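Uker play-kitchen recordings: your questions

How many examples do you need per task?
I go for 50 on an easy pick and 300 when there's clutter on the table. More is lovely, but my arms get tired!

Do you keep the bad runs?
Yep, I tag them and keep them. If I fumble a grab and recover in under 5 seconds, it stays in with the good ones (Ruddock learns a lot from those).

Does the table stay the same?
Nope. I shuffle the toys after every 2 runs, otherwise the model just memorizes where the carrot lives.

What does the wrist view look like?

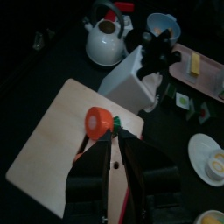

Wrist view, carrot task: the leafy end piece in the fingers, over the cutting board.

Can I send in my own runs?
Please do! Zip them up and drop them in the Skandstead folder by Tuesday.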